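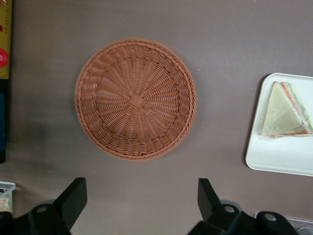 Did the lunch table at the Osex Street hall reach the people it was meant for this quarter? It reached most of them on weekdays, but the people who come off the early shift still arrive when the food is nearly finished, and we have not solved this yet.

Progress report, second period
Shared Lunch Table, Osex Street hall
Prepared by Afshin Babaei for Anneliese Hinrichs, Drernell Community Grants

Dear Anneliese,

Thank you for the extra week. I have tried to follow the headings you sent in April, although two of them I put together, as the answers were the same.

Meals served

In this period we served 339 lunches. In the first period it was 338, so you will see that the number hardly moved. I was disappointed at first, but Dörte Petersen has gone through the sign-in sheets and the names are different. A good part of the people from the first period found work or moved away, and new ones came in their place. We would prefer to grow, of course. With the present kitchen hours I do not think it is possible.

What we serve and how

The menu is still cold food only. Sandwiches are the main item, cut in triangles and put out on white trays. The woven baskets are for the bread rolls and for fruit, and they go back to the counter to be filled again when they are empty. We bought the plastic wicker ones and not the natural ones from the first budget, after the council inspector asked that everything on the table can be washed. They are lighter than I expected and they stack badly, but they come clean in the sink with no trouble.

Small portions go in clear containers with a lid. This was Dörte's proposal, for people who cannot stay and want to carry something to work or to the bus. In the first weeks we put out too many and had to throw food away, which was painful to see. Now we fill them only when somebody asks, or after one o'clock when we know what is left.

We also changed how the table is set. Before, everything stood close together at one end and the queue stopped at the door. Now there is free space between the baskets and the trays, so a person can put down a plate while choosing. It is a small thing, but the older guests told us it is easier for them.

Suppliers

Bread comes from Ó Riain as before. They have been reliable, with one missed delivery on a Tuesday when their van was in repair. Rüdiger Kramer drove to the bakery himself and we opened 20 minutes late. The fillings we buy from Rinemus. Their price for tomatoes went up twice in the period, and we have used more cucumber and lettuce to stay within the budget. Some guests noticed this and one of them wrote it in the comment book, quite politely.

Spending

We spent $300 less than planned on equipment. The reason is that we did not buy the second fridge. The one we looked at was too wide for the back passage, and the narrower model would cost more than the whole line allows. I would like to ask your permission to move this amount to food, where we are short. If this is not possible under the agreement, please tell me and we will keep it for the next period.

All receipts are in the folder that Rodrigo Cifuentes sent to your office. The one from the hardware store is hard to read, so he wrote the amounts next to it by hand.

Training

Five people finished the food safety course. One more started and had to stop for family reasons, and she hopes to take it again. We had written in the application that everybody who prepares sandwiches would have the certificate by now. This is not yet the case - two of the kitchen helpers are still waiting for a place - and until then they work only at the serving side.

Difficulties

The early shift problem I mentioned already. We tried to keep one tray aside in the fridge, but it was taken out by mistake on several days because it had no label. It has a label now.

The second difficulty is washing up. The sink is small and the trays do not fit flat, so the floor gets wet and somebody must mop before the dance class comes in at three. Rüdiger has asked the hall for a bigger sink. They answered that they will consider it with the other repairs, and gave no date.

Next period

We plan to open half an hour longer on two days, if Rodrigo can find people for the closing. We would also like to try soup when the weather turns cold, but this depends on the hot plate being allowed in the hall, and I still have to ask.

I am at the hall most mornings until noon if you want to call or visit.

With kind regards,
Afshin Babaei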